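January
By Noman Mirani

I have wanted to get inside the Gwilliam hall at Bundham for years, and this winter I finally made the open day. Entry is free, parking is a muddy field, and the tea is very good. By 11 in the morning the line for the knitwear rooms was already out past the coat racks, and I didn't mind one bit, as you could peek at the yarn shelves while you waited!

The home textiles room was my favorite. Everything in it is about soft stuff: how it's folded, how it's stored, how it sits on a sofa or a bed. What got me was the color. They had gray knits laid out on red plush, and a plain heathered gray that I'd walk right past in a store suddenly looked wonderful.
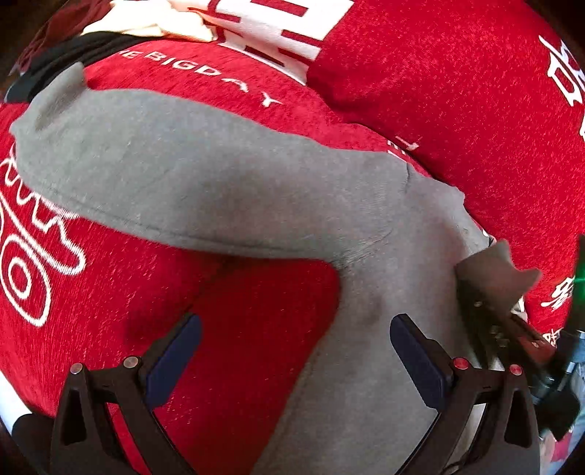

Gray fine-knit on red plush. Look for the seam curving along the lower edge.

I spent far too long with that one. It was lying with a bend in it, and tiny gathers fanned out from the inside corner (my grandmother would have smoothed them flat without thinking). A woman from Imora, who had the yarn stand next door, told me fine knits should be folded and never hung, and that she keeps 124 sweaters at home in drawers. I believe her.

Then the cushions. Oh, the cushions! Red, fuzzy, and printed in white with the double-happiness character you see at Chinese weddings, plus "THE BIGDAY" all in capitals. My sister is getting married in the spring and I took far too many notes. The small ones were stacked on a big fat one, and I wanted to fall face first into the pile.
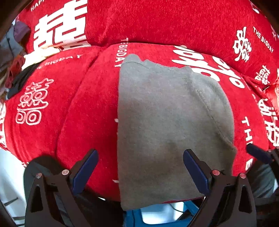 Wedding cushions with a folded gray knit, home textiles room.

I love that gray against the white lettering. The knit has a soft rib to it and a rolled seam down one side, and even loosely folded it looked cozy.

Lunch was soup from the Zestlow van, 13 dollars with bread, a bit steep but hot. The afternoon talk on washing wool filled up before I got there, so go early if you want a seat. I came home with two skeins of green sock yarn and mud up to my knees.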